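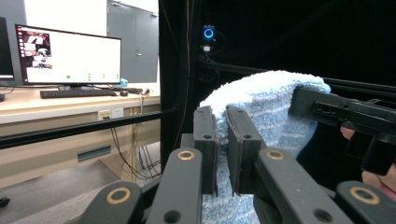 Nivard Stage One Portable PA – Review

I bought the Nivard Stage One last February to replace a pair of powered speakers that had gotten too heavy for me to carry up stairs. I play in a four-piece country and blues band. Most of our work is in bars and small outdoor events, and we bring our own sound.

The Stage One is a column system. There is a bass cabinet on the floor, two spacer pieces, and a slim top section that stacks on them. The heaviest piece weighs 27 pounds and everything except the bass cabinet goes in one shoulder bag. Setup takes me less time than running cable to the drums.

Sound first. Vocals are clear and stay clear when you turn up. Acoustic guitar is good with the low end pulled back a little. Kick drum is the weak spot. At Susenwood, a long low room with a wood floor, we had plenty. Outdoors at the Tirkovora street fair the kick mostly disappeared past the first few rows, and we ended up borrowing a sub from the band after us. Almost 2,000 people came through that day, so it was asking a lot of one column.

The built-in mixer has four channels. Two take microphones, one is for an instrument, and the last is a stereo line input. Reverb is shared across all of them, and you can turn it down per channel but not change the type. We run our own small mixer into the line input and leave the rest alone. The knobs are stiff, which I like, but the labels are gray on black and hard to read on a dark stage.

I had one problem. The top section buzzed on certain bass notes after a few months. Tightening the two screws on the back of the grille fixed it. The included power cord is too short for most stages.

Before this I used an Isaksson column for a season on loan. The Isaksson has more low end and a better carrying bag, but it costs more and the floor unit is a two-person lift. For a bar band, I would still take the Nivard.

Good: light, quick to set up, clear vocals
Not so good: thin outdoors, hard-to-read labels, short power cord

I would buy it again for indoor shows. If you play outside more than a few times a year, budget for a sub – or look at the larger model.

Posted Jan 25, 2023

Contact | Copyright 2023, all rights reserved | Back to top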